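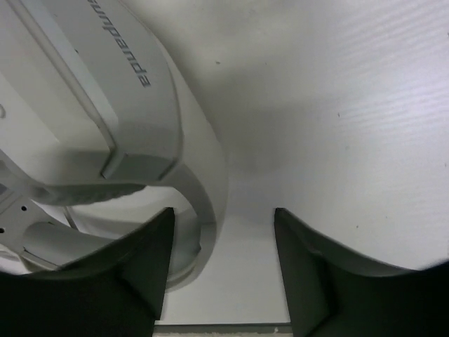 According to Santeri Kauppinen, most complaints about headphone sound are complaints about fit. He has run the listening room at Lundico in Drusinstead for eight years, and his first question to any customer is whether they wear glasses.

"The arm of a pair of glasses lifts the pad off the skin," he says. "You get a leak, and the leak takes the bass with it. People then turn up the bass in software. The leak is still there."

With a closed cup, the air between driver and ear behaves as a small sealed volume. At 100 Hz a good seal lets the driver pressurise that volume evenly. A gap of 2 mm is enough to lose much of the effect, and the loss grows as the frequency falls. Open-backed models suffer less, though they start with less low bass.

Kauppinen checks the seal with a 20 Hz tone played quietly, then asks the listener to press both cups gently inwards. If the tone gets louder, the pads were leaking.

## Pads and clamping force

Pads are the part he replaces most often. Synthetic leather stiffens with skin oil and begins to flake, and the foam beneath it takes a permanent set. He fits new ones when the foam no longer springs back. 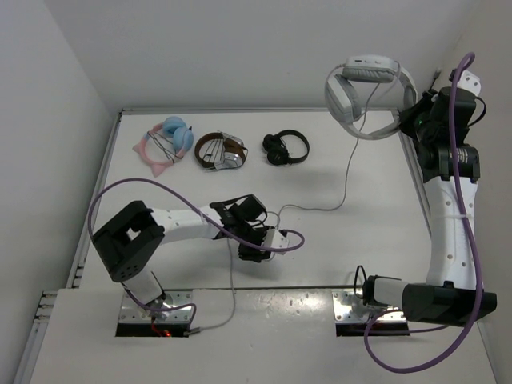
Material matters as well as age. Velour is cooler to wear but lets air through, so swapping leather-type pads for velour changes the tuning. "I measured a set of Räsänen pads against the Stelon originals," he says. "Same diameter, same depth on paper. The bass was plainly different."

Clamping force is harder to correct. A loose headband can sometimes be re-bent if it has a steel spring inside - a plastic one will usually crack. He prefers to stretch a tight one slowly, over a stack of books, and to check it each morning.
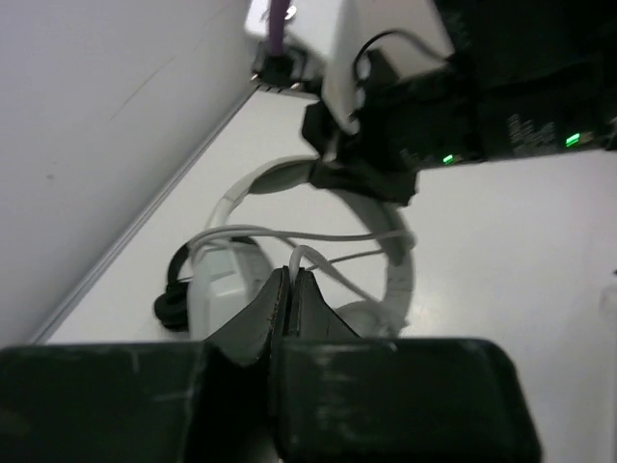 ## Storage

His advice is to leave the pads uncompressed, keep the cable in wide loops and avoid window sills. "Heat does more harm than use," he says. "November is when people bring in the ones that spent the summer in a car."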